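Keyboard bench, notebook
April 2026

Picking up from the stabilizer page. I still don't believe the Brardale lube does what the tub says. I did the spacebar again with it, a thin coat on the wire ends only, and it sounds the same to me as it did dry. Two people at the bench said "deeper." They had also read the label. Next time somebody else does the lubing and doesn't tell us which board got it.

Weights, since the argument keeps coming up. The bare case is 408 g on the small scale. The Rustura plate is 328 g. I weighed the plate 3 times because the listing says it's much heavier, and I got the same number each time. I'd like to know what they weighed. Maybe the box.

Keycaps: the off-white set with the pink legends and mint modifiers is back on. The seller calls the legends "coral." I'd call them salmon, and they don't go with the green as well as everyone claims, but I was outvoted. The fit is fine. The long mint spacebar had a slight bow when I laid it on glass, less than I expected at that price. Leave it alone unless it starts to rattle.

Typing test log now stands at 2,734 words on this build. Error rate is no better than on the old Bruna board, whatever the forum says about heavier plates and "confidence." My guess is that people type more carefully on a thing they just paid for. I do.

Foam: Sarıgül sheet, cut to fit, not installed yet. I want the sound recorded without it first, same mic spot, same desk, same person typing. Last July we changed the foam and the switches in one go and learned nothing from it.

To do
- wipe down the white board, it's smudged again
- find out what the pinkish-red specks on it are and whether they come off with alcohol
- record the no-foam sound before anybody opens the case
- return the switch puller to the drawer

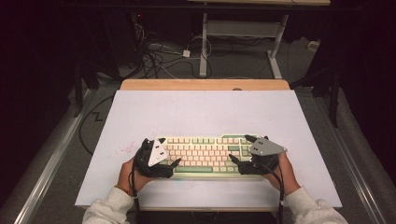

Cream case with the mint and off-white caps on, held at both ends over the white board.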